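Atthorpe Brick Sorting, two-arm set

README, second revision (November)

Read this before you train anything on it. The first version of this file was written the night before the club showcase and it oversold the data. Several lines in it were wishes. They have been taken out, and what follows is what the robotics club can stand behind.

What it is

A set of 2641 recorded attempts at picking up toy building bricks from a heap on a table and sorting them by color. Two arms, teleoperated by students. Each arm has a two-finger gripper with a camera at the wrist. It was collected by the Atthorpe student robotics club as our entry in the Cilasora challenge, manipulation track.

Nearly 18 hours of recording went in before trimming. We don't have a good number for what was left after, and the one in the old README was a guess.

What's in each episode

wrist_left/ — video from the left wrist
wrist_right/ — video from the right wrist
joints.csv — joint positions and gripper opening for both arms
label.txt — one word: success, partial, fail or unclear
notes.txt — whatever the operator typed, often nothing

There is no overhead video. We know. Everyone who has looked at the set has asked for it. If your method needs a fixed outside view, pick another dataset.

Task

A heap of large-format bricks is dumped on the table. The operators take bricks out of it and put the red ones on one side and the yellow ones on the other. The arms may work at the same time. Stacking was in the original plan and is not in this release, whatever the poster said.

How far to trust the labels

Not very far. Labels were entered by the operator right after the attempt, and people are kind to themselves. We rechecked a batch for this revision and found "success" on episodes where a brick was dropped and grabbed again, and on one where the arms had traded jobs halfway through. The rule now is that a dropped brick makes the episode "partial." That rule was applied only to the batch we rechecked. Everything else still carries the old label.

"Unclear" means the person labeling could not tell. Please don't fold it into "fail." Our own baseline script did that for weeks and the score looked better for it, which should have made us suspicious sooner.

Baseline results

The old README said our policy "reliably sorts mixed piles." It does not. It does fairly well when a brick is lying by itself with bare table around it. In a heap it tends to go for whatever is on top, close on two bricks at once, and lift both or neither. We ran the evaluation on the same table, under the same lights, with the same bricks used for collection, so even the good part should be read with care. We have no evidence it works anywhere else.

The Munteanu score sheet we used for judging gives credit for touching the right brick. We think that's generous and have left those points out of results.csv. If you compare with other teams, check which way they counted.

Known problems

1. Motion blur. When one arm moves fast through the other's view, the gripper smears and so does any brick it is touching. Slowing the operators down helped for a session or two and then they sped up again.

2. Occlusion. The wrist camera always sees its own fingers, and a brick next to a fingertip can be half hidden for most of an episode.

3. Color. Red and yellow only. A model can sort these by looking at almost nothing but hue, so please don't report this as shape understanding. We nearly did.

4. Clock drift. The two wrist videos are aligned by start time and nothing else. In long episodes they slide apart. We tried to correct it afterward and made it worse in enough cases that we backed the change out.

5. Operators. There were 4, and 2 of them did most of the recording. Their habits are all over this data, including a nudge before closing the gripper that does no obvious good. The policy learned the nudge.

6. Background. Cables and other odds and ends on the floor show up past the table edge. They moved between sessions. We have not tested whether a model picks up on that, and somebody should.

Splits

train/ and test/ are split by session. The first release split by episode, which put attempts at the same heap on both sides of the line. Numbers from that split are too high, ours included. Don't cite them.

Loading

The loader is in tools/load.py. It needs the Jalosum reader, an in-house package from the club's shared folder, copied into vendor/. Missing label files are read as "unclear." Missing joint rows are filled with the last good value without a warning — look for the fill flag before you trust a flat line.

Use

Fine for class projects and for practice with two-arm data. We would not use it to claim anything about cluttered picking in general. If you find mislabeled episodes, open an issue with the episode folder name and what you think the label should be. Please don't send a corrected copy of the whole set, as we can't merge it.

Still to do

- recheck the rest of the labels
- second labeler for "partial"
- decide if the nudge stays in

Sample frame 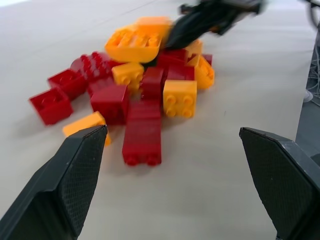 Wrist camera view, mixed red and yellow heap, with the other gripper blurred at the back of the pile.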